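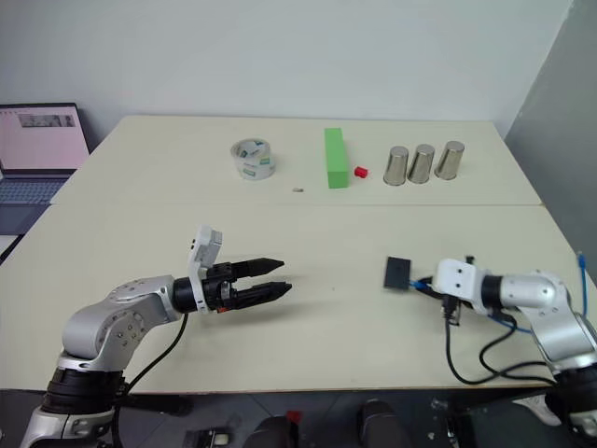 Two tables as one bench: joining, levelling and keeping the top clear

Filed under: Workshop and utility room

A pair of light-coloured tables pushed end to end makes a serviceable long bench and can be split again when the space is needed for something else. The weak point is the join. Small parts collect in it, paper catches on it, and if the two tops differ in height anything slid across will tip.

Levelling

Start with the floor. Most garages and utility rooms fall slightly toward a drain or doorway, so set the first table against the wall, level it, then bring the second one up to meet it. Lay a straightedge across the seam at both ends and in the middle. A step of half a millimetre can be left alone. Anything larger should be taken out at the feet, using the screw adjusters if fitted or hard plastic shims if not. Cardboard compresses within a few weeks and the step comes back.

Check again after a day under load.

Closing the seam

Clear packing tape laid along the join keeps out crumbs, filings and washers. It is a temporary measure. Wipe both edges with methylated spirits, let them dry, and centre the tape over the gap before pressing down from the middle outward. Replace it when the edges lift or turn grey. On a pale top the old adhesive shows as a dull band; eucalyptus oil on a rag removes it, followed by warm water and a drop of detergent. Test the oil on the underside first, particularly on painted tops.

For a longer-lasting join, fit two flat mending plates underneath, one near each end of the seam, with screws at least 5 mm shorter than the thickness of the top. Drill pilot holes and put a flag of tape on the bit as a depth stop.

The back row

Items used daily go in a single row at the back of the far table. The front half stays free for work. A roll of packing tape stored on its side edge will travel if the bench is bumped, so lay it flat or drop it over a short peg. Fold the free end under by a centimetre each time it is put away.

Stainless steel cups are useful for sorting fasteners. When empty, stand them upside down to keep dust and swarf out, with a finger's width between rims. Cups washed and inverted straight onto a flat top trap water and leave rings, so dry them fully or use a slotted mat. Brushed finishes should be wiped along the grain with a soft cloth. Steel wool leaves particles behind that rust and stain.

Small blocks and cubes in strong colours, red or green, make good spacers and markers on a cream surface. They are easy to find again. Nuts and washers are not, and a single one lying flat on a pale top can sit there for days. Sweep the bench with a magnet wrapped in a plastic bag, then turn the bag inside out over a cup. Brass and most stainless fasteners will be missed by this method and need to be picked up by hand.

Laptops and cables

A laptop used for plans or parts lists belongs at the end of the bench, beside the table if there is a stand for it, and away from anything that throws dust. Leads that drop over the table edge should be clipped to the underside with enough slack to move the equipment - but not so much that the loop reaches knee height.

Cleaning schedule

Daily: clear the front half, magnet sweep, dry wipe.
Weekly: damp wipe with neutral detergent, inspect the seam tape, return sorted fasteners to their drawers.
Every October: separate the tables, vacuum the gap and the wall edge, re-level, tighten the leg bolts.

A bench of this type at the Riletstead workshop has been kept on the schedule above with one change of tape per term. The corner against the partition wall gathers the most dust and is worth doing first.

Silvana Vieira
Revised Thu 26 March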